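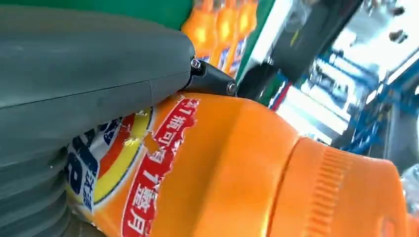 Noonan Skomness 4 charging dock: two weeks on the nightstand

Reviewed by Gun-woo Heo, 18 October 2021

The Skomness 4 is a wireless charging dock for a phone and a pair of earbuds. I bought it in September from the Hovton store online to replace a flat pad that had stopped recognizing my phone. It cost $105 with the power adapter. Without the adapter it is cheaper, but the dock wants a fairly strong one, and an old adapter from a drawer will only give you slow charging.

Setup

Plug the adapter into the wall, plug the cable into the back of the dock, and wait for the light on the front to turn white. Place the phone upright on the stand. The light turns green when charging begins. If it blinks red, the phone is too high or too low, or the case is too thick. My everyday case worked. A wallet case with cards in it did not, and I had to take the phone out of it each time.

There is an app, and you can skip it. It dims the light and installs updates. The first update failed on me twice at the same point. Holding the button under the base until the light went off, then starting over, fixed it. The printed guide doesn't mention the button.

Charging speed

From 35 percent, my phone reached full a little before I got up each morning with the overnight setting on. With that setting off it was done well before midnight. A cable is still faster if you need a quick top-up before leaving the house.
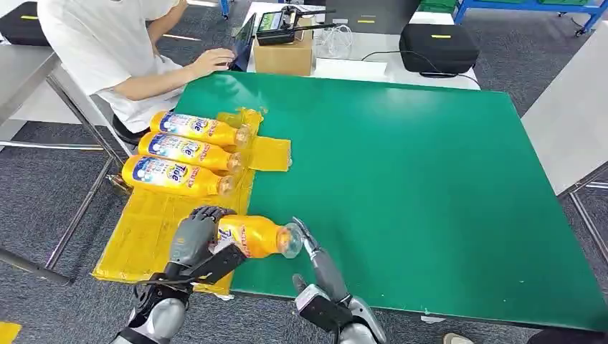 The earbuds charge on the lower shelf, and this part is less reliable. The case has to sit right in the middle of the circle. On 2 mornings I found the earbuds had not charged at all, even though the case looked fine where it was. A raised edge around the circle would have helped.

Heat and noise

The phone gets warm, though less so than on my old pad. I took the fan for a gimmick at first. It is quiet enough to sleep next to, but you will hear it if the dock is close to your head. The overnight setting slows it down.

Compared with the Jandcombe

I also tried a Jandcombe stand that belongs to my sister. It has no fan, no app and no shelf for earbuds, and it holds the phone more firmly. If you only charge a phone, buy that kind.

What I would change

The cable is fixed at the adapter end, so if it frays you replace both. The base also slides on a smooth surface when you lift the phone with one hand. I put a strip of rubber shelf liner under mine.

I am keeping it. Score: 3.5 out of 5.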